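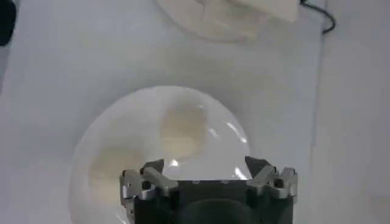 Section 4: Fitting the Hestholm wall shelf

Read this section through before you drill any holes. The shelf is held up by two brackets and a back rail, and most problems come from a rail that was fixed slightly out of level. Check the brackets before you start. Each is a flat metal plate, with small holes in it, much like the silver metal plates in the picture at the top of this section. The holes in the bracket are for screws. If a hole is blocked with paint, clear it with a nail or a thin screwdriver. Do not drill it wider.

What you need

Drill with masonry and wood bits
Spirit level
Pencil and tape measure
Screwdriver
Wall anchors to suit your wall (not supplied)

Note: The screws in the box are for solid walls and wood studs. For drywall without a stud behind it, buy hollow-wall anchors rated for the load.

Marking the wall

1. Decide on the height of the shelf. Over a counter or table, leave at least 540 mm between the work surface and the underside of the shelf.

2. Hold the back rail against the wall and set the level on top of it.

3. Mark the center of each screw hole with a pencil.

4. Take the rail down and check the marks with the level again. Correct any mark that is off.

Caution: Check for pipes and electric cables before drilling. Cables often run straight up or down from outlets and switches. If you are not sure what is behind the wall, stop and ask an electrician.

Keep the shelf away from steam. The Vonthorpe finish resists splashes, but steady steam from below will lift it along the front edge. A kettle, rice cooker or steamer should be used well out to one side.
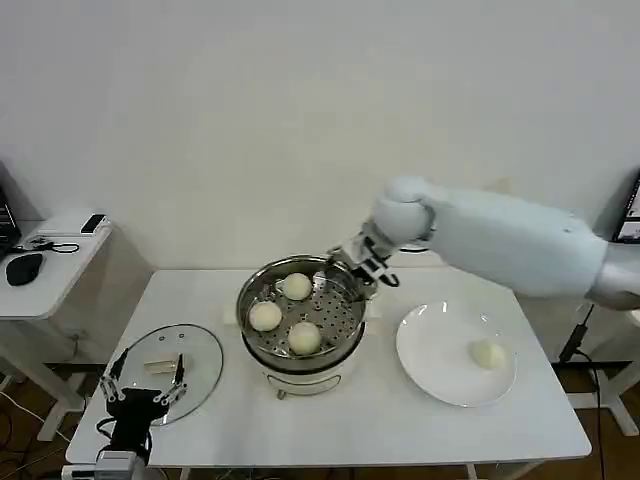 Fixing the rail and brackets

5. Drill the holes to the depth given on the anchor packet. Brush out the dust.

6. Push the anchors in until they are flush with the wall.

7. Screw the rail on loosely, starting with the two end screws. Check the level once more, then tighten.

8. Hook one bracket onto each end of the rail. The long arm goes against the wall and the short arm supports the shelf. Put a screw through the bottom hole of each bracket.

9. Lay the shelf on the brackets and slide it back until it touches the wall. Fix it from underneath with the short screws, part number 113.

Caution: Do not use the long screws in step 9. They will come through the top of the shelf.

Uneven walls

If there is a gap behind the rail, pack it with the plastic shims from the small bag. Place the shims next to the screws. Trim the ends with a knife once the rail is tight.

Aftercare

Tighten all screws again after a week of use. Wipe the shelf with a damp cloth and dry it. Do not use scouring pads or bleach.

For missing parts, write to Poonam Bhatt at the Cledholm parts desk and give the number printed on the end of the box.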